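Planner keeps picking the lining as a grasp point

stirell_dev

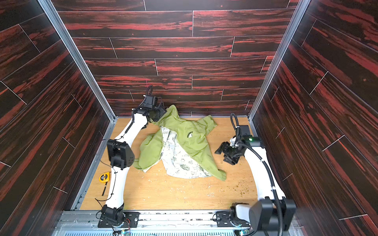

Left arm holding the corner, right arm waiting on a second grasp.
Garment folding, two arms. The right side scores the printed white lining above the green shell and goes for it. Segmentation was trained on 459 crops, mostly plain fabric.

pliseck9
Looks like print edges read as garment edges. Add patterned linings and retrain.

winmont
Disagree. I'd drop color and use depth for the edge score. More crops won't fix that.

pliseck9
Depth is noisy on folds that small. We tried it in November and went back.

stirell_dev
Averaging 3 depth frames costs me 200 ms. I can live with that. Will run both and post logs.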